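Holbridge发布夹爪与控制器仿真对比测试结果 两指平行夹爪方案进入实机验证

2022年6月14日

从事室内移动操作机器人集成的Holbridge公司今日公布一项夹爪、相机与控制器组合的对比测试结果。测试全部在仿真环境中进行,对象是家庭房间里最常见的一类任务:打开抽屉和柜门,以及抓取放在家具附近的小件物品。参测的两款两指夹爪分别由Gorkier和Sikora提供,控制器为Holbridge自有的Bellum系列,新旧两个版本同时参加。

测试共设17项任务,每款夹爪与每个版本的控制器两两组合,逐项运行。所有组合使用相同的房间模型、相同的机器人底座和相同的起始姿态,任务顺序固定,中途不允许人工调整参数。Holbridge表示,之所以先在仿真中比较,是希望在采购硬件之前排除明显不合适的组合,也便于各方对同一次运行反复回看。

测试背景

Holbridge去年11月开始为双臂平台选配新的末端执行器。此前该平台使用的夹爪开口较大,但指端偏厚,在抽屉面板之间的窄缝处容易与相邻面板发生干涉。客户反馈中,打开抽屉一类的动作占了返修工单的很大部分。公司因此决定把家具操作单独列为一组测试,不与桌面抓取混在一起计分。

仿真房间由Holbridge的应用工程组搭建,家具的尺寸、把手形状和颜色各不相同。测试组有意保留了光线偏暗的墙面与地面,用来检查相机在低亮度背景下的定位能力。双臂平台在卧室场景中面对一只由许多小抽屉组成的矮柜,柜面抽屉颜色不一,两只夹爪可以分别移动,也可以由控制器协调动作。 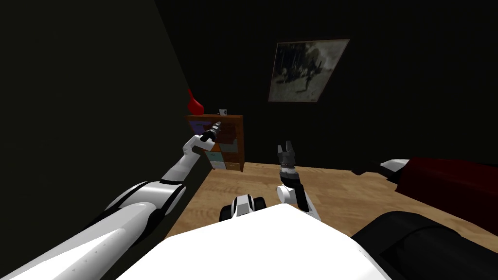
任务与评分方法

17项任务按动作分为三组。第一组是接近与对准,要求夹爪移动到指定抽屉或把手前方并保持姿态稳定,不接触家具表面。第二组是夹持与拉动,要求夹住把手后沿导轨方向拉开抽屉,或沿弧线打开柜门。第三组是取放,目标物包括花瓶、漏斗和小盒等形状差异较大的物体。

每项任务记录四个量:是否完成、完成用时、指端与目标之间的最大偏差,以及过程中发生的非预期接触次数。评分以是否完成为先,其余三项用于区分完成情况相近的组合。测试报告不计算综合总分,Holbridge认为把用时和碰撞折算成同一个分数会掩盖用户真正关心的差别。

相机方面,测试比较了两种安装位置。一种固定在机器人躯干上方,能够同时看到双臂和大部分家具;另一种安装在腕部后侧,视线越过夹爪底座朝向指端前方。腕部相机的好处是在最后一段接近过程中仍能看到两指之间的空隙,缺点是转动手腕时画面变化很快,控制器需要重新确认目标位置。

主要结果

在夹持与拉动组中,Sikora夹爪与新版Bellum控制器的组合完成了全部任务,是唯一做到这一点的组合。Gorkier夹爪在同一组中的表现受把手形状影响较大:对水平长把手定位稳定,对竖直短把手则多次出现单指先接触的情况。测试组分析认为,原因在于该夹爪两指闭合时指端轨迹略带弧度,靠近门板时留给控制器修正的余量较小。

在接近与对准组中,两款夹爪没有明显差别,差距主要来自控制器。新版Bellum在接近末段降低了腕部转速,并在进入最后一段行程前增加一次位置确认。测试组为此单独重复运行了104次对准动作,其中11次出现超出允许范围的偏差,均发生在目标位于柜体侧棱附近、部分被遮挡的时候。旧版控制器未参加这项重复运行。
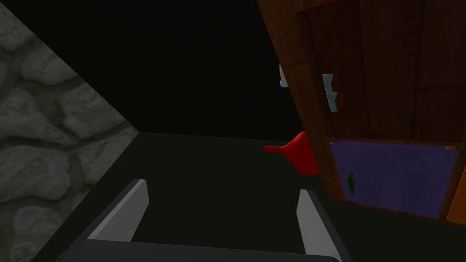 针对遮挡问题,测试组尝试让躯干相机与腕部相机同时参与定位。远处由躯干相机给出目标的大致方位,进入近距离后切换到腕部相机。这种做法减少了偏差,但切换瞬间的停顿使用时变长,在取放组中尤其明显。Bellum的下一个软件版本将把切换过程改为逐步过渡,Holbridge计划在同一套任务上重新运行后再公布数据。

取放组的结果较为分散。Gorkier夹爪在抓取圆身物体时更有优势,其指面较宽,接触后物体不易转动。Sikora夹爪在抓取薄边物体时更稳,指端能够进入较窄的空间。测试组没有就这一组给出推荐,建议用户按自己的物品种类选择。

各方说明

“我们想知道的事情很具体:一只夹爪走到抽屉前面,最后那一小段能不能走准。”Holbridge应用工程负责人Olumide Sani表示,“过去几次选型,我们花了很多时间讨论夹持力,后来发现现场的大多数问题出在夹持之前。这次把对准单独拿出来测,结论清楚多了。”

负责控制器开发的Lucrezia Mancuso介绍,新版Bellum在测试期间没有为任何一款夹爪做专门调校。“两家供应商拿到的是同一份接口文件和同一组默认参数。如果放开调校,两款夹爪的成绩都会提高,但那样比较的就是调校人员的时间。”她同时提到,仿真中的抽屉阻力是按固定数值设定的,真实家具的导轨老化、受潮和安装误差都没有计入,因此拉动组的用时不宜直接套用到现场。

Gorkier和Sikora均在测试开始前确认了任务清单,并在结果公布前收到完整的运行记录。Gorkier已提出更换指端垫片后重新参加拉动组测试的申请,Holbridge同意在实机验证阶段一并安排。

后续安排

Sikora夹爪与新版Bellum控制器的组合将首先进入实机验证。验证在Holbridge的装配车间进行,使用与仿真模型尺寸一致的矮柜和立柜各一组,任务仍为上述17项,评分方法不变。Gorkier夹爪随后以新垫片参加拉动组与取放组。

实机阶段将增加两项记录内容:一是夹爪连续工作后的指端磨损,二是更换夹爪所需的时间,包括拆装、接线和重新标定。这两项在仿真中无法取得,却是现场维护人员询问最多的内容。

现有双臂平台用户不受此次选型影响,已安装的夹爪继续按原维护计划供应备件。希望提前试用新版Bellum控制器的用户,可通过所在地区的应用工程师提出申请,申请时需注明平台型号、当前软件版本以及主要操作的家具类型。新版控制器兼容原有腕部接口,不需要更换线缆,但首次启动前须重新进行一次双臂标定。

测试报告可向Holbridge索取,内容包括任务清单、每项任务的起始姿态、四个记录量的原始数值以及两种相机位置的标定方法。房间模型文件暂不对外提供,合作供应商可在签署协议后使用。

关于Holbridge

Holbridge从事室内移动操作机器人的系统集成,业务包括双臂平台的整机装配、末端执行器选型、控制软件开发和现场维护。Bellum是该公司自主开发的控制器系列,用于协调双臂、底座与相机的动作。

媒体联系:Holbridge应用工程组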